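4.2 Bedrooms: the bed as a work surface

Bedrooms gave us the most trouble in coding. In the kitchens a surface was a surface, people agreed on what it was for. Not so here. The bed is for sleeping, but during the day it is also where laundry gets sorted, where a duvet waits to be folded and where things go that have no other place yet. We followed Shaikh in treating the bed as a "holding surface" - a spot where items rest between two steps of a chore - and kept the term even where the bed was fully made.

The Pakgate households (17 in all) were visited in June, mostly mid-morning. No instructions on tidying beforehand. The diary sheets came to 2244 entries, coded by the first author and by Marjan Nikzad seperately, then compared. Disagreements were mostly over half-made beds. Is a bed with the sheet on and the duvet pushed back made, unmade, or airing? We settled on "open" for all such cases. Estamer uses a finer scale but we could not apply it reliably.

Second holding surface: the rail or rack. Nearly every bedroom had something to hang things over, and residents moved items from bed to rail far more often than from bed to closet. Towels and blankets especially. One resident told us the rail was "for things that are clean enough." The floor came third, mainly for cloth in heaps and for bags, and residents were quick to say these were on their way somewhere.
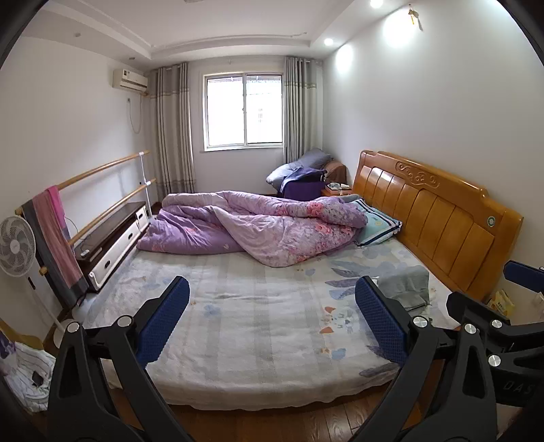
Figure 3. Bedroom in the "open" state. Fitted sheet in place, floral duvet bunched on the upper half of the bed; towel and blanket over the wooden rail at left.

Pillows were a weaker marker than we expected. In the open state they stayed at the headboard in most entries, so pillow position alone did not separate open from made. Duvet position did. We therefore dropped pillows from the final scheme and recoded the Gendwood pilot rooms to match, all done on one Tuesday, so some drift between the 2 sets is possible. Folded items on the matress were kept as a separate code, whatever the state of the duvet.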